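Drinks Bags FAQ — Trastcombe Social Club

How many drinks fit in one bag?
Depends on the bag. Glass bottle at the back, cans in front, stop when it bulges. Rope handles are fine for a short carry, not for a 24 pack.

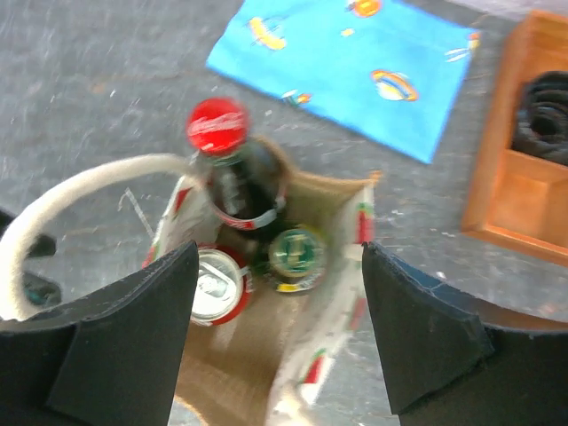 Heavy stuff first, always. Chips go in last or they get crushed.

Can I swap the cola for something else?
Yep. Energy drinks, iced tea, whatever your table likes. Tell Aqeel Cheema by the end of July, he does the shoping. 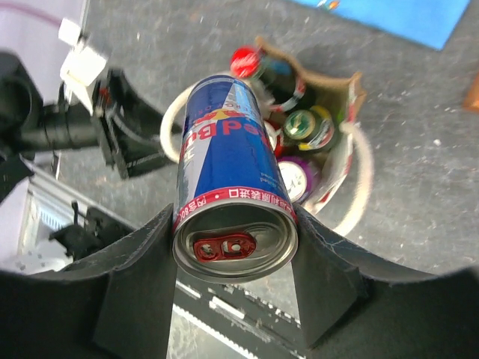 No swaps on the night — we pack 70 bags and can't go digging.

Do I bring my own bag?
Please do. Totes are best, any colour or pattern.

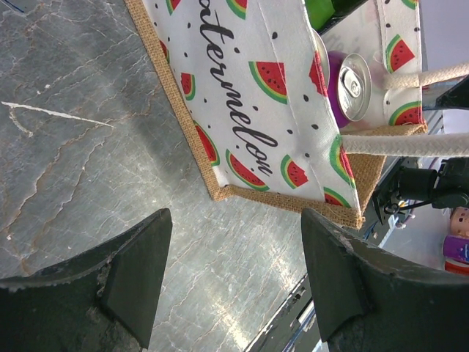 Put your name inside teh handle. Leftover bags kept 2 weeks then gone.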